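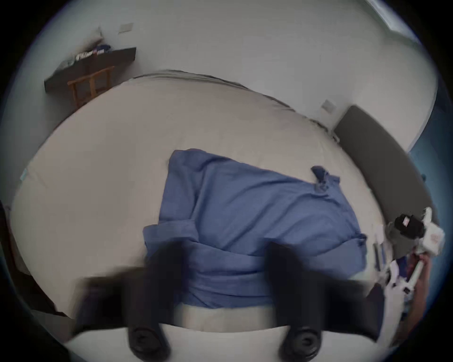 Accueil > Projets étudiants > Textile et entretien > Rapports

Pliage du linge plat : influence de la mise en tension sur les plis résiduels

Rapport rédigé par Xiaoyan Shao
2 partages | 29 commentaires

1. Objet

Le projet compare deux préparations d'une pièce de tissu avant pliage : étalement direct sur un lit, ou tension préalable entre deux points. Le protocole dérive de la fiche Bataineh, limitée au linge de table.

2. Mode opératoire

La pièce est posée sur un drap clair bien tiré. Les angles entortillés sont repris un par un, puis les bords ramenés vers l'extérieur. Le relevé des plis se fait avant tout lissage à la main.

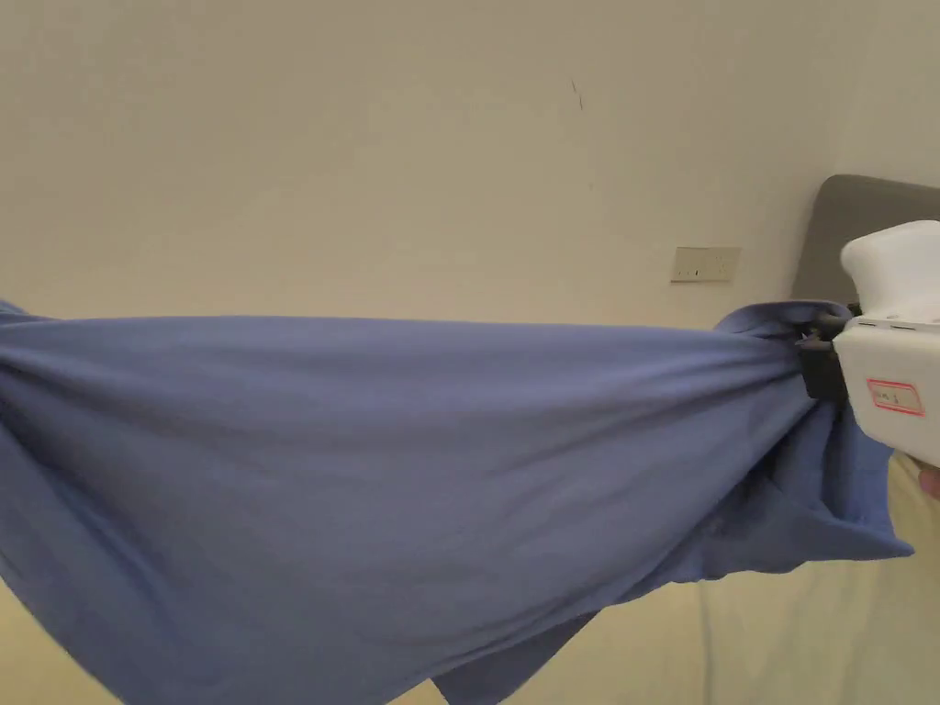 La mise en tension précède le second étalement. La prise doit se situer le plus près possible de l'angle. Sur le tissu bleu, saisi à droite, le bord supérieur fléchit légèrement et de larges plis diagonaux partent du point de prise. Ces plis sont notés à part, sous le code « éventail ».

3. Limites

La grille Zellska admet jusqu'à 100 relevés par série. Le grammage n'a pas été mesuré. L'essai sur drap-housse est reporté à décembre.

Précédent | Sommaire | Suivant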